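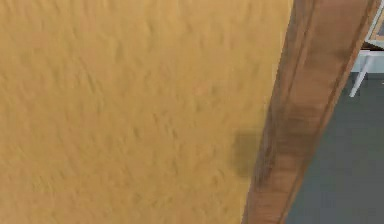
Unit 3: Interior Plaster Finishes - Keying, Suction and Texture

Reading: course pack, section on gypsum and lime binders. Bring the mixing tables to the lab.

3.1 Terms

Base coat: the leveling layer. Carries most of the thickness and sets the plane of the wall.
Finish coat: the thin top layer. Carries color and texture.
Key: the mechanical grip between coats.
Suction: the rate at which a dry background draws water out of fresh plaster.

Key and suction are separate properties. A scratched cement base coat can have good key and very low suction. Old lime plaster is often the reverse.

3.2 Suction test

Flick clean water onto the wall with a brush and watch the surface. If the drops are absorbed at once, suction is high and the wall must be dampened or primed. If they run, suction is low and a bonding coat is needed. Test high and low on each wall, and again beside any patch repair. Results on one wall often differ.

3.3 Textured finishes

Texture is made while the finish coat is still plastic. A float moved in small circles gives an even, sandy face. A steel trowel held nearly flat and pulled in one direction gives shallow streaks with smooth areas between them. Heavier stipple needs a stiffer mix.

Integral color dries lighter than it looks in the bucket. Mix the whole batch for a wall before starting. A second batch will rarely match, even from the same bag, and the joint will show at low light angles. In the exercises we use the Sultana pigment range in yellow ocher, at 2 percent by weight of binder. 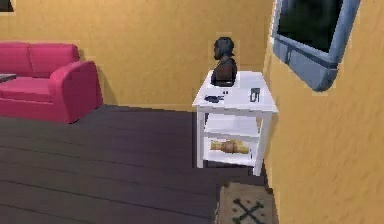 Why does a textured wall look darker than a smooth wall of the same color?

The small ridges cast shadows into the hollows next to them, so less light returns to the eye. The effect is strongest when the light comes from the side.

3.4 Quantities

Volume equals area times thickness, plus waste. Use 10 percent waste for smooth work and 15 for texture. Deduct full-height openings only - small openings use up as much material at the reveals as they save.

3.5 Common faults

Crazing: fine map cracks. Too much water in the mix, or too much troweling late in the set.
Delamination: the finish coat sounds hollow when tapped. Poor key, dust, or a background that was too dry.
Patchy color: uneven suction, or a stop made in mid-wall. Stop at corners.

Lab sheet Gelitz 115 covers the tap test and is due at the start of Unit 4.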